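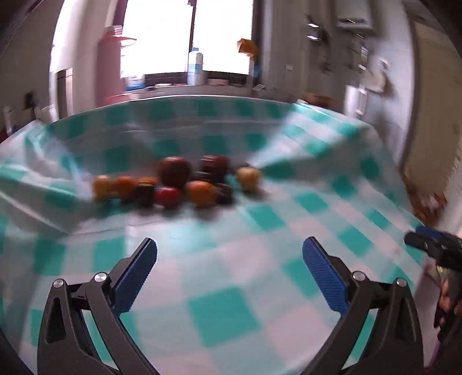
I packed fruit for nine years before the Gitik machines came to Flimunthorpe, and I was fast, okay? I could do a gift box with my eyes closed. Apples at the bottom, plums in the gaps, something orange on top so it looks cheerful when you lift the lid. Lilian Rotich trained me in my first January, and she used to smack the back of my hand (gently!) if I squeezed a peach.

So when the manager told us that Makokha had bought us out and line two was going automatic, I figured I had up to 90 days. I went home and worked on my résumé and ate a whole sleeve of crackers over the sink.

Then they asked me to teach it.

"Teach it what?" I said.

"What you do," said the young guy from Gitik. "Only with these." And he handed me a pair of grippers, black ones with blue pads where your fingertips ought to be. You squeeze, they close. He wanted me to pick up fruit with them, over and over, and the machine would learn from that.

I was terrible! Nine years, and I couldn't hold an apple. The plums were worse, they shot off sideways and rolled under things, and I said a few words I hope didn't get learned too. Lilian came over on her break to watch and laughed so hard she had to hang on to the door.

"Don't grab it," she said. "Let it come to you."

She'd told me the exact same thing when I was nineteen. I tried again, slower, and the plum came up.

They wanted 2000 good pickups out of us. By the second week Lilian and I were doing it together, one on each side of the table, and we talked the whole time, more than we ever had on the line, where you can't hear a thing over the belts. She told me about her sister's wedding and the bus she missed and the man she nearly married instead of Peter. I told her I'd never liked fruit much. She put her gripper down and looked at me like I'd confessed to a robbery.

The line started up on Apr 13, 2018. We all stood behind the yellow tape with paper cups of coffee, and the first box came down, and two arms swung out over the bin. I wasn't going to feel anything about it, I'd decided that in the car. But one of them went for a plum, and right before it closed there was this little wait. Just a hitch. The Gitik guy frowned and wrote something down.

I knew that hitch. I looked over at Lilian and she had her hand flat over her mouth.

It packed 177 boxes before lunch. They were good boxes, I checked - I'd have put the orange on top a bit more to the left, but fine.

Six of the line two people were gone by summer. Some took the money, and a couple went to Conenness, where they still pack by hand and the pay is lousy. I got a new badge and a stool and a screen that goes red when something jams. It's easier on my back and I'm bored out of my skull by ten. Lilian took the money. She calls me Sunday nights, usually when I'm in the middle of dinner.

"How's my girl doing?" she asks, and she doesn't mean me.

"They updated her," I had to say last week. "She's quicker now. She doesn't stop before the plums anymore."

Lilian didn't say anything for a second. I could hear her TV going.

"Does she bruise them?" she said.

"Sometimes," I said, and she asked me what I was having for dinner.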